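Stop retuning the controller first
10/7/23

I have a bad habit, and I'm pretty sure you have it too. Something goes wrong on the arm, a grasp slips or a lid gets nudged off its hinge, and before I've even looked at the log my hand is on the gains file. Bump the stiffness. Drop the damping. Run it again. Feel busy!

I did this for most of July. We had a box-closing task on Ostetti, our planner, and it failed in the dumbest way: the fingers would come in a hair too high and push the lid sideways. I went through 23 versions of the impedance settings. I have them all saved, with names like "softer_again" (don't judge). Then Venla Ahonen sat down next to me, asked which clock the camera was on, and I had no answer. The pose estimates were reaching the controller 200 milliseconds old. The controller was doing a lovely job of going to where the lid used to be.

So my opinion, for what it's worth, is that timing deserves the attention we give to tuning. I'd go further and say most small teams should build a decent log viewer before they write a single line of planning code. I know how that sounds. A viewer is boring, it doesn't demo well, and you can't put it on a slide. We put ours off for 3 years and called it Clornitz when we finally made it, mostly so it would sound like a real project.

People push back on this, and some of the pushback is fair. A viewer can eat your whole summer. Ours nearly did – I spent a week on color themes. And if your loop is tight and your sensors are all triggered together, maybe you don't need one. I've met very few people in that spot.
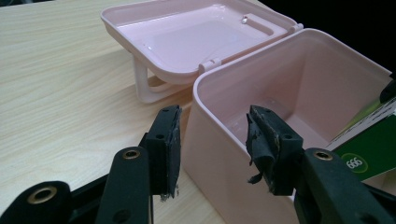 Perception is where I'd look second, and I'd start with what the code thinks an open box is. Our old lid detector fit one plane to the biggest flat patch of color and called that the lid. Fine when it's closed. Swing the lid fully back, though, and you've got a shallow pink tray right beside a deep pink cavity, same plastic, both with glossy highlights, plus a handle hanging down to the tabletop. One plane doesn't cover that. We now fit the body and the lid as two parts joined at a hinge, and the planner gets an angle with an error bar on it. It's slower, and a fresh fit takes 350 milliseconds, so we track in between. I'll take slow and labeled over fast and stale.

I still open the gains file more than I should. Venla has suggested making it read-only.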